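Drernwood Shared Kitchen » Reports » Progress report to the Leledlow Fund

Saturday, March 27, 2021

This covers the period since our January letter, in which we promised you a working kitchen by spring. It is spring, and we have a kitchen. "Working" is covered below.

Money first. Of the 4 installments agreed, we have drawn two. The second went mostly on plumbing, which came in $170 over the Jestum quote. The extra was for a shutoff valve that had been painted over so many times it no longer turned. We moved $66 from the signage line and will cover the rest ourselves. The signage line is now small enough that the sign will be a short one.

The sink. Your last letter asked, politely, why we kept the old double sink when the budget allowed for a new one. It is white, it is glossy when clean, and it would have taken half the tiled counter with it on the way out. Replacing the counter was quoted at up to $500 before anyone had said the word "tile" out loud. So the sink stays, and the faucet over it, which has a curved spout and a lever, runs into the big basin as intended. People in the Brunet building had grown used to filling kettles in the bathroom, and a few still do it out of loyalty.

Dishes are going less well. The rule is that the left basin is for washing and the right one is for rinsing. In practice the left one collects spoons and the right one collects cans. We have put up a note. We have also put up a second note, asking people to read the first.

Still to do before the next installment: regrout the counter, get a proper drying rack, and settle whether the windowsill is a shelf. Opinion is divided and the sill is deep, which encourages one side.

We would like to move the final visit back by two weeks so the grout can be finished first. Please let us know if that suits, and whether you need the plumbing receipts on paper or scanned.

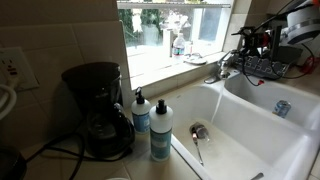
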